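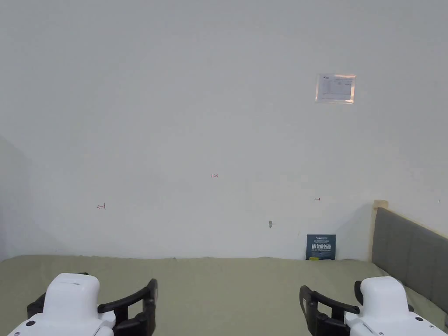 *Notice on the wall, red numbers lower down to the left.*

I've now watched the Bornley lights clip 25 times, and I still can't see what everyone is so worked up about.

If you missed it, the clip runs 82 seconds and shows three orange dots over the reservoir. They hang there, one fades out, then the other two fade out. The guy filming says "oh my God" a lot. By breakfast a channel called Pumudik had it up with a title about a mothership, and the comments were full of people who had seen the same thing in February. Had they? Not one of them posted so much as a blurry still.

I want there to be something up there. I've read this stuff since I was a kid. But orange dots that drift the same way and go out one by one are sky lanterns until somebody gives me a reason to think otherwise.
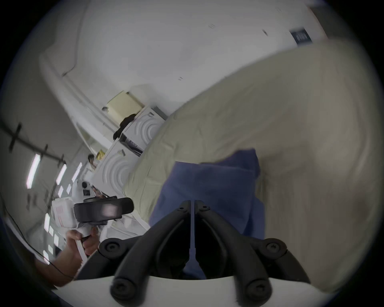 And the reasons we've been given are pretty thin. Pumudik says the dots were moving against the wind. Which wind? The only reading anyone quotes comes from the airfield at Longo, 40 miles away and on the other side of a ridge. I wouldn't use that to decide whether to hang out my laundry.

Then there's the "triangle formation." Any three dots make a triangle unless they're in a straight line!

## The Flillar analysis

A lot of you sent me this one. Flillar is a free app that sharpens video, and somebody ran the clip through it and got a dark shape with edges between the lights. I tried it on my own footage of a porch light. I got a dark shape with edges.

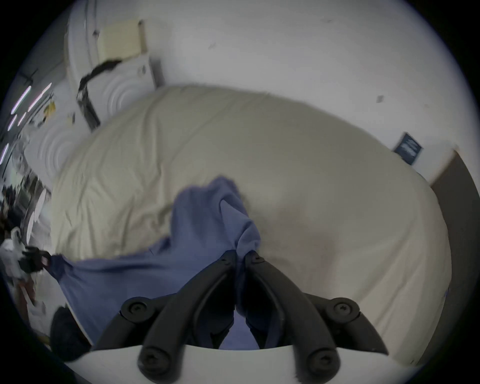
## What would change my mind

- The original file, straight off the phone, with no music on it.
- A second video from a different spot, shot at the same time.
- One witness who wrote it down before the Pumudik upload.

I asked for all of these in the comments under the video. My comment was gone in 5 minutes. Make of that what you like, but I've posted it again and I took a screenshot this time.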